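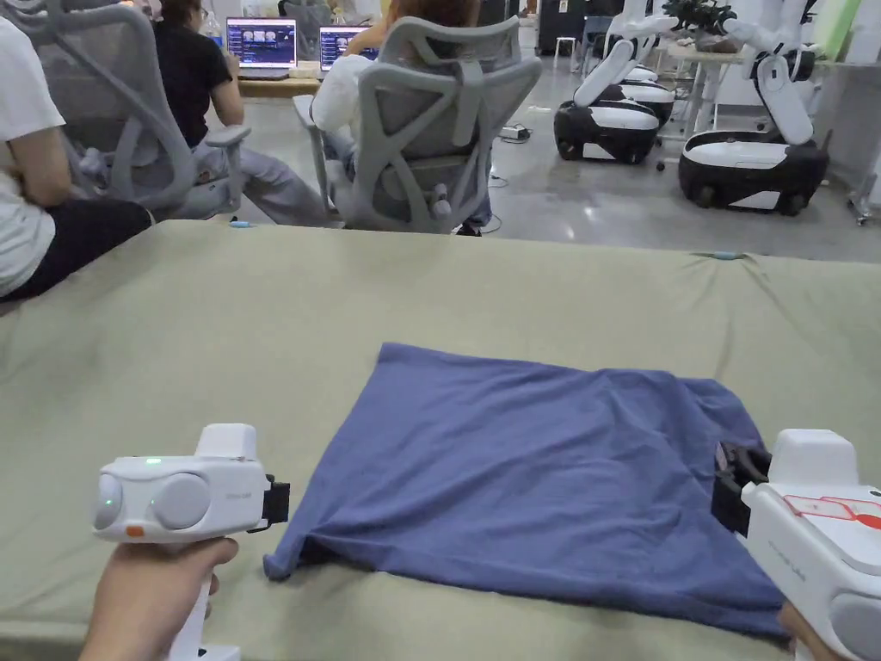 Is it meant to be ironed before it's folded, or is that cheating? The question came from the back of our visiting party, some ten minutes into the open afternoon at Prudia, and I was grateful to whoever asked, having spent those ten minutes wondering the same thing. The answer was no, no ironing. A cloth arrives as it arrives.

I had come expecting linen on rollers and a gift shop. Prudia is one long room with a large table in it, and the afternoon's subject was the folding of a plain blue cloth. The leaflet promised up to 3000 folds a month, a figure I read twice and then put in my pocket with the biscuit.

The table has a padded cover in a pale colour somewhere between olive and oatmeal, and it wrinkles too, so you find yourself wanting to smooth the table before you smooth anything on it. The method we were taught goes by the name of Kudomum. You take the cloth by opposite sides, pull until the creases give up, then bring one edge over to meet the other. I managed the first part. My edges met the way distant cousins meet, at an angle and briefly.

Meanwhile the office carried on behind us. People sat in mesh chairs with their backs to the great events at the table, and I can't say I blame them. 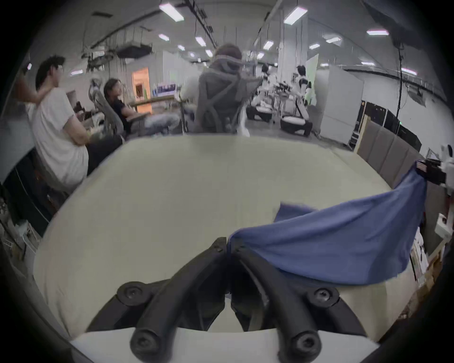
Blue cloth on the big table, one corner up. Prudia open afternoon, April.

Tea was at four, in a side room, with a display about Rinov, the firm's earlier venture into napkins. Leaflet 113 explains it. I have leaflet 113 if anyone wants it.

Entry is free, and the 91 bus stops at the gate – it says so on the website, although it means the other gate. Wear flat shoes and allow an hour.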